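Oil finish on a strip-wood worktop stays tacky after 19 hours

Posted 05/11/2020 in Surfaces and Finishes
2,300 views

tmarl475
I sanded a butcher-block top to 180 grit and put on two coats of Jarier hard oil. The can says recoat after eight hours. The second coat has had 19 hours and still grabs at a dry hand, mostly on the darker strips. Room is at 64 F, window shut. Do I wait, wipe it with thinner, or sand back and start again? I would like to avoid sanding, as the top is already fixed down.

Azlan Majimbun
Too much oil left on the surface. A penetrating oil cures by taking up oxygen, and any film that stays on top cures slowly and unevenly. Shut windows make it worse.

Dampen a lint-free cloth with mineral spirits and rub along the strips with firm pressure. Change the cloth as soon as it drags. Then wipe dry with a clean one and open the window. Leave it for two days before judging it. If it still feels sticky after that, scrub with a gray pad and a small amount of fresh oil, wait 15 minutes, and wipe off everything that will come off.

For the wiping, ordinary microfiber is fine if the edges are hemmed. Cut edges shed into the finish.
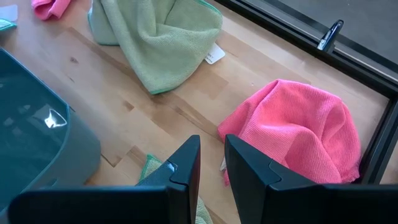 Light green microfiber with a darker stitched hem, on a strip-pattern top.

Oily cloths can heat up and catch fire on their own. Lay them flat outdoors to dry, one layer, or put them under water in a lidded metal can. Do not leave them in a heap.

On the darker strips: a board glued up from mixed stock takes oil at different rates. The denser strips reach their limit first and the rest sits on top – apply less there next time.

Gridis_fan
had the same with Fostau oil, left it a week and it went off by itself. 64 is a bit cold for it

tmarl475
Wiped down with spirits as above, used four cloths. Window is open. The pale strips feel dry now, the dark ones slightly less so. Will check again in two days before I get the pad out.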